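Opinion > Machines > Teaching by Hand

3 min read

I've come around to thinking the best robot teachers are patient people with ordinary hands. Last April I spent two weeks at the Wovis workshop in Jatomstead, closing the gripper's fingers around phones and plugs by remote control, and I loved nearly all of it! You go in thinking you'll show the machine a job. By lunch you're learning how you do it yourself, how softly you hold a phone, how early you start to turn your wrist.
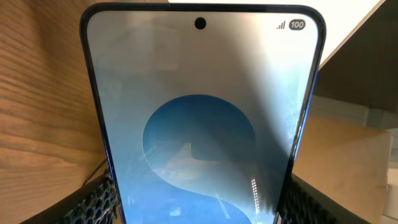
We logged 164 demonstrations in my first stretch, and plenty were clumsy. I'd argue for keeping most of the clumsy ones. A person who overshoots, backs up and tries again is showing the robot how to recover, and a set of 2,000 perfect runs would leave that out. The crew on the Xolalpa project trimmed theirs to 1,610 and I think they cut too hard.

Cables are where I'd send any doubter. They bend where they like, and writing rules for that sounds miserable to me, while a hand on the controls just copes. 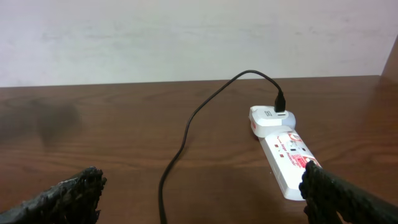 A black cable, a white power strip and a lot of open tabletop between the fingers.

So let more people have a turn. Bring in cooks, tailors, the folks who repair phones for a living. They know things in their fingers that I never will, and I'd happily give up my seat at the controls to watch them.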